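Pirkillow Neck Cushion for Shampoo Bowls
by Tatberg

$34
Color: Slate, Oat
Size: Standard, Wide
In stock

Add to bag | Save for later

Hi, it's Shirley! I've been washing hair for a living for most of my adult life, and if there's one thing people grumble about in the chair it's the bowl. Not the water, not the shampoo, the bowl. That hard cold lip right where your neck is at its most delicate. I used to fold up towels for everybody, and then the towels would get soaked and slide, and then I'd have a wet collar to apologize for. So when Josée Thibodeau (she has the chair next to mine) came back from a trade show with a Pirkillow in her bag, I stole it for the afternoon and she had to ask for it back twice.

What it is: a soft gel cushion that hooks over the front edge of a shampoo bowl. The back has a row of suction cups that grip the porcelain, and the front has a dip in it for your neck. It weighs about 10 ounces, so it feels like something when you pick it up but it won't pull itself off the bowl.

I've used mine on the old porcelain bowls at work and on the plastic one I keep at home for my mother, and it held on both. It does NOT like a textured surface - if your bowl has a pebbly finish the cups won't grab, so please message me before you order and I'll tell you what I know.

Which size?

Standard fits most salon bowls and it's the one I'd get if you're not sure. Wide is made for the big deep European style bowls, and also for anybody who likes to wiggle around. If you're using it over a bathtub or a kitchen sink, get the Wide. The Standard will sit on a sink just fine but you'll feel the corners under your shoulders, and then what was the point?

Which color?

Slate hides hair dye. Oat is prettier. I have Oat at home and Slate at work, and my Oat one has a faint purple spot from a toner I left sitting too long, which I can live with, but I'm telling you so you know! If you do color every day just get the Slate.

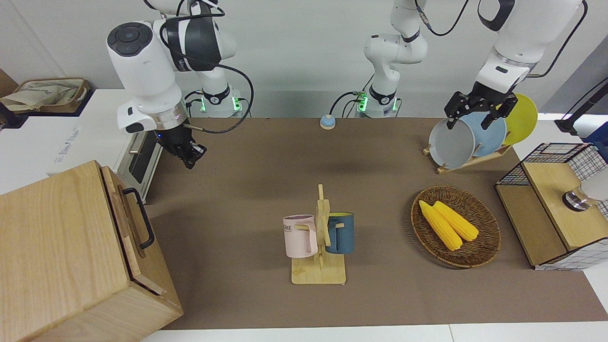
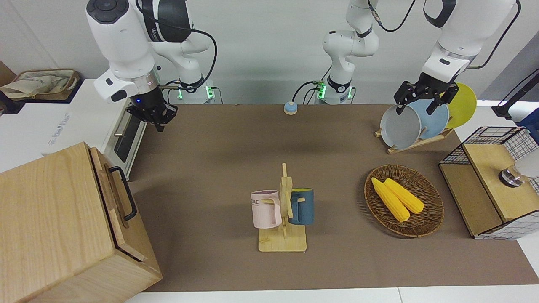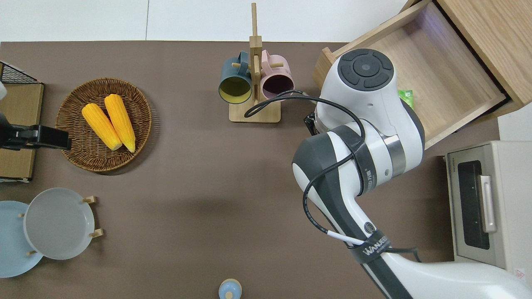 White robot arms over the brown mat in the first two; corn in the basket and mugs on the tree in the third.

How I use it

Wet the suction cups a little first, then press the whole back of the cushion flat with the palm of your hand. Start in the middle and work out. Give it a tug. If it moves, lift it off and do it again, you probably had some conditioner on the bowl (I always have conditioner on the bowl).

Have your client lean back slowly and let them shift until their neck finds the dip. Tall people usually need the chair moved forward a notch. For kids I put a folded hand towel under the shoulders too, they're just not long enough yet.

You can warm it up under the tap before somebody sits down and oh, that is a nice thing to do for a person in winter. Warm water only, please. Never put it in the microwave or the hot towel cabinet. The gel doesn't like it, and the label says the same in much sterner words than mine.

Cleaning

Dish soap and warm water between clients, then whatever disinfectant spray you already use on your bowls, as long as it isn't bleach. I tried bleach on my first one and the surface went tacky. Alcohol wipes are okay now and then. Rinse the cups well, dry it with a towel and stand it on its end overnight. I hang mine over the faucet, which Trevor Simard hates because he opens in the morning and it's always his faucet.

Don't put it in the dishwasher. I know! I asked.

Details

Material: gel core with a silicone skin, no latex
Washing water temperature: up to 70 degrees Celsius
Attaches with: suction cups, no clips or straps
In the box: cushion, drawstring bag, care card
Warranty: 2 years against splits and leaks

What I don't love

The drawstring bag is flimsy and the string came out of mine the first week. Also it's slippery when it's covered in soap, so rinse it before you try to peel it off or it'll shoot across the floor. And the Wide takes up more of the bowl than I expected. If yours is on the shallow side you lose some room at the back for your hands, and with long thick hair you'll notice that.

I still reach for it every single time. My regulars ask for it by name now, except for one lady who calls it the pickle.

Goes well with

Stokex waterproof shampoo cape - snaps at the back, long enough to cover a lap
Doucette detangling brush - the soft one, good on wet hair
Tatberg bowl strainer - catches the hair before your drain does

From customers

"Got the Wide for my kitchen sink because I can't do stairs to the tub right now. My daughter washes my hair and neither of us ends up cross. Color is a bit darker than on my screen." - Liette Zacharias

"Works. Had to clean the bowl properly before it would stick. Would buy a second one if the bag was better." - Aurel Lungu

Shipping and returns

I pack orders myself in the evenings and drop them off the next morning, so if you order late at night give me that extra day. You can send a Pirkillow back within a month if it's unused and still in the box. Once it's been on a bowl I can't take it back, but if it splits or the cups give out during the warranty, send me a picture and your order number and I'll get you a new one.

Salon orders of several at once: write to me through the contact form and tell me what kind of bowls you have. The Oat in Wide sells out first, and the next delivery comes in May.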